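Readers wanted for a study group on the Letter to Philemon
Posted in October by the Rusanstead Bible Study Circle

We are looking for 13 people to read this short letter with us, slowly, over four evenings. You do not need Greek.
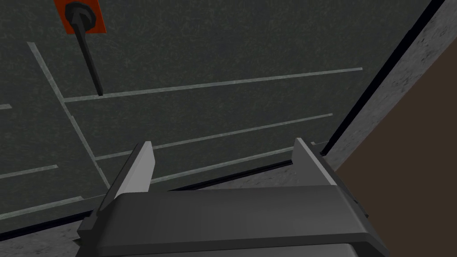
Each evening starts at 7 pm and takes roughly 90 minutes. We read a few verses aloud, then we discuss them. 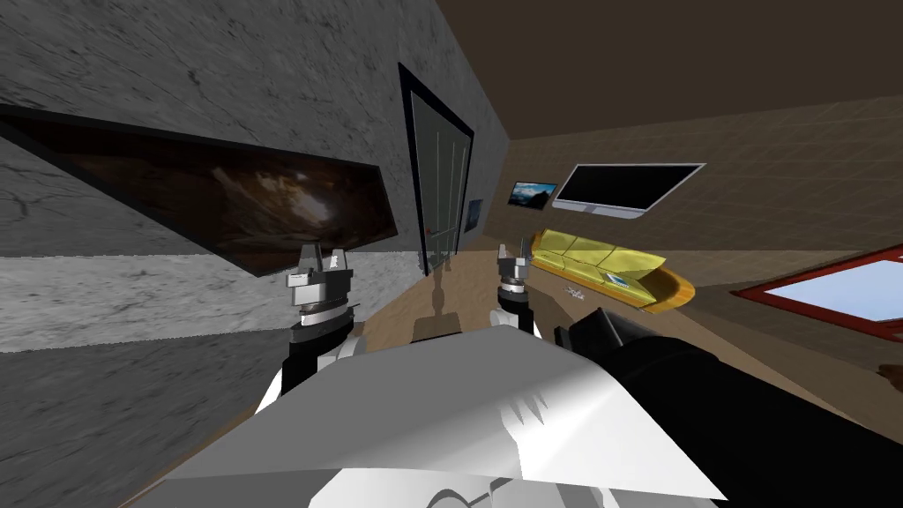

Members of all churches, or of none, are welcome.

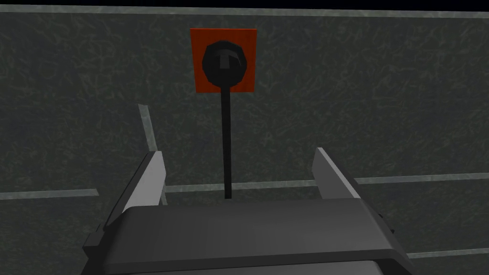
Kawaguchi asks if one may join only for the verses on Onesimus. Yes, but please tell us before.

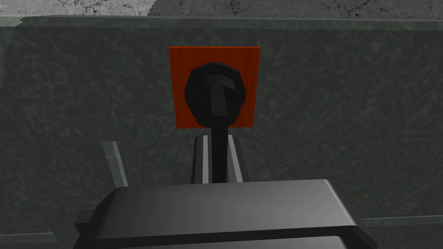
To apply, write us a few lines about why the letter interests you.

Contact | © Rusanstead Bible Study Circle | Back to top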